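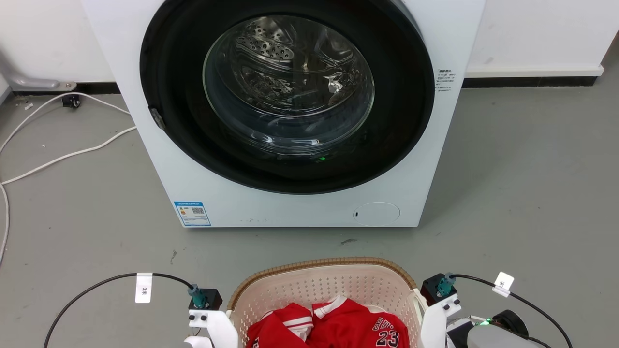 Front loader in the wash corner, door shut, red no. 23 jersey in the basket.

Notebook > Textile bench > Wash trials

December, 4:10 pm
Entered by Aitana Ibarra

Color bleed on the red knits, continued. Jersey 23 is the next one in. It has white trim and white lettering, so any bleed should show on those first. Bo-ram wants it washed alone this time, with one white cotton swatch pinned inside the hem.

Plan for this load:
Detergent: Olmedo liquid, 35 ml
Spin: low
Cycle: 58 minutes on the panel
Dry flat, no heat

Turn the jersey inside out before loading. I forgot on the last one and the print picked up a crease that Eusebio spent half the morning pressing.

Machine notes. The filter is behind the round white cover at the lower right of the front. Eusebio cleaned it after the towel run and got out a wad of lint and 2 safety pins – please check pins against the sheet before and after each load. Wipe the door seal too. The floor in front has a dark scuff that I want to try the gray pad on, and the white cable on the left should be clipped up along the wall before someone catches a foot in it.

The beige basket stays with the reds. Whites go in the tall bin by the sink.

Still open: the Besalari swatches, 10 of them, have not been logged. Maximiliano has the sheet. Ask him for the rinse temperatures too – my copy stops at the second page.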